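Print this page | E-mail this page

Workshop notebook, Plukcombe tape room
December 4, 2024

Picking up where I left off with the Skevitano reels. I had hoped to write this yesterday evening with a cup of tea beside me, but the evening went to re-winding, so some of it is from memory and some from the backs of envelopes. Kulap, if I have put down a setting differently from how you remember it, please pencil yours in next to mine and we can listen again together.

First, the sticky ones. Most of the June batch played perfectly well as they came, which spoiled us. The new boxes are another matter. The first reel squealed within a minute of threading and left a brown smear across the head that took four swabs to lift. I stopped it there and put it back in its box with a red sticker. Please don't try a red-sticker reel "just to see how it goes" – I know how tempting it is, I did exactly that with the second one, and I now have a second red sticker to show for it.

The others in that box went through the usual routine: out of the cardboard, one slow wind from end to end, a look at every splice. The old splices are dreadful. Whoever edited these used ordinary household tape in places, and the glue has crept out sideways and stuck one turn to the next. I found that if I stop the wind as soon as I hear that little ticking sound, and ease the layers apart with the edge of a swab stick, the oxide stays where it belongs. Pulling straight through is quicker and you will hear it forever afterward.

I cleaned the whole tape path on the Ongart deck before starting and again after lunch. The pinch roller looks shiny to me. It grips well enough on the slow speed, but on the fast one I thought I could hear the piano on reel 9 leaning flat at the ends of long notes. It may be the original recording, of course. That piano is not in good health on any of the reels. I'd still like somebody with better ears than mine to compare it with the short copy Waraporn made in the summer.
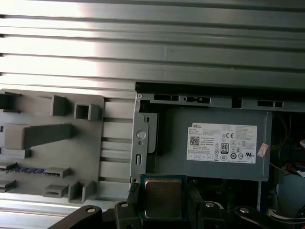
Ribbed metal, gray plastic bracket and recessed bay.

Now, levels. I have gone back to setting them from the loudest passage I can find on each reel and not from the announcement at the start. The woman who introduces the songs stood very close to the microphone and then clearly walked away and left the singers to it, so if you trust her voice you end up with a lovely clear introduction and a choir at the bottom of a well. It takes longer, hunting through for the loud bit, but I have come to enjoy it. You learn the shape of a reel that way. Reel 2 has a dog in it! It joins in during the harvest song and somebody shushes it, and then the whole room laughs and they start over. I have kept every second of that and I would ask that we keep it in the listening copies too.

Azimuth next, and I'm afraid I was stubborn about it. I kept hearing the high end come and go on the dance tunes and blamed the tape for most of the morning. A quarter turn on the playback head cured the worst of it. The trouble is that the next reel then sounded dull, so these were recorded on more than one machine, or on one machine that somebody was also fiddling with. My proposal is that we set the head by ear for each reel, note the position on the sheet, and put it back to the mark at the end of the day. The mark is the white one. Ignore the yellow one, it is mine from June and it is wrong.

On the log: the running list in Hedutetti now stands at 3,472 entries, counting every song, announcement and false start as its own line. I was against splitting them so finely when we began, and I have changed my mind completely. Yesterday I wanted every version of the ferry song and had them all in front of me before the kettle boiled. What we do need is agreement on titles. The same lullaby is in there under three names, all of them reasonable, and one of them misspelled by me. Could we have one agreed title and put the others in the notes column? I'll go through the lullabies if someone else will take the wedding songs. 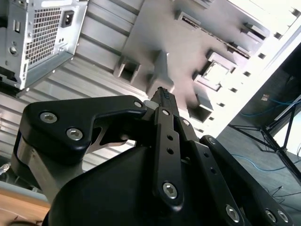
Yaowalak Ruangrit would leave the titles exactly as they are written on the boxes, misspellings and all, and add one plain title in a separate column for searching; her feeling is that the names on the boxes are part of what was handed to us, and that a lullaby with three names probably had three names in the village as well. I argued for a while and then gave in, and I'm glad I did. So: box title copied letter for letter, plain title next to it, notes after that. I have started doing it from the top of the list.

We also talked about hiss, as we always do. Nobody wants the masters touched. For the listening copies I made two versions of the spinning song, one left alone and one with gentle cleaning above the voices, and played them in the next room without saying which was which. The cleaned one was called "tidier" and also "a bit sad." I think I agree with both. Left alone it is, unless the words can't be made out.

Still to do:
Bake the red-sticker reels once the small oven has held its temperature overnight
New pinch roller for the Ongart
Leader tape, both ends, on everything in the blue crate
Ask Buppha Suwannarat about the words in the second verse of the ferry song
Order swabs, the box of 400 this time

Print this page | E-mail this page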